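Hanging Drying Racks: Frequently Asked Questions

How should socks be clipped?
One clip per sock, at the cuff, with the toe hanging down. Clipping at the toe stretches the knit where it is thinnest and leaves a mark on the part that shows least but wears first.

Can two socks share one clip?
Thin liners can. Heavy knits dry slowly where the layers touch, so give each its own clip.

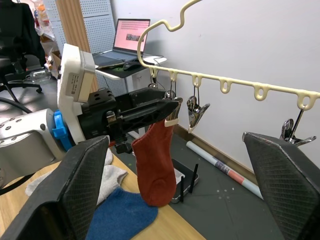 Romana Holub

A rust-red knit sock hangs by its cuff from a cream plastic rack. The bar has loops underneath, and each clip hangs from its own loop. The chrome clips are empty.

Do I have to fill every loop?
No. Leave a free loop between thick items and keep the load even on both sides of the hook.

Will metal clips rust?
Plated clips can, once the plating is worn through at the jaws. Wipe them dry after use and replace any that show brown spots.

What should I do with socks that are waiting to be hung?
Lay them flat on a table, sorted by color. Do not leave damp socks in a pile for more than 2 hours.

How long does a wool sock take to dry?
About 9 hours in a ventilated room. Cotton of the same weight takes longer.

Can I dry gray or white cloths on the same rack?
Yes, if they are clipped at two corners and do not touch dark items.

Page last revised 4 March 2021.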